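Open day at Stivetti: notes on the cloth task

I went to the Stivetti open day mainly for the hand-held gripper session, run by Tomomi Hirano. The arms themselves got a short slot at the end. Most of the afternoon was spent at the round table, where visitors could try the grippers in pairs.

Each unit has two fingers with black pads and yellow tips, and a trigger handle. Grip force is whatever your hand supplies. I had expected more play in the jaws.

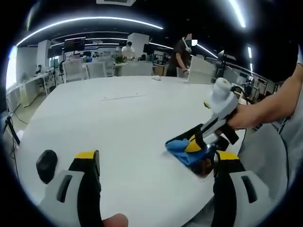

Pressing down on the cloth, second gripper at right.

Cloth is awkward with two rigid fingers. Come in flat and the tips slide over it. Come in steep and you push a fold ahead of you. Hirano suggested opening wide, touching the table first, then closing. That got me a clean pickup in 3 tries out of 4.

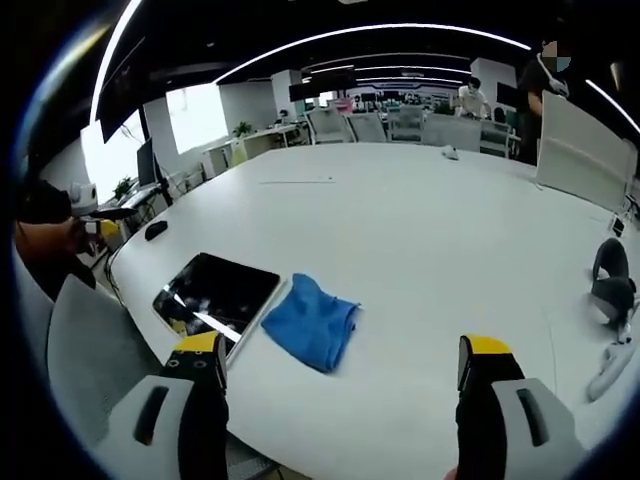

Cloth and tablet on the table, jaws open.

The tablet wipe is harder. Pressure has to stay even across the glass, and you feel very little of it through the handle.

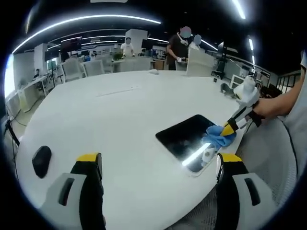
Farzana Howlader asked about session length. The answer was 30 minutes per person, then a break, as the trigger finger tires before the wrist does. Mine did. The next open day is in December and I plan to book the arm slot first.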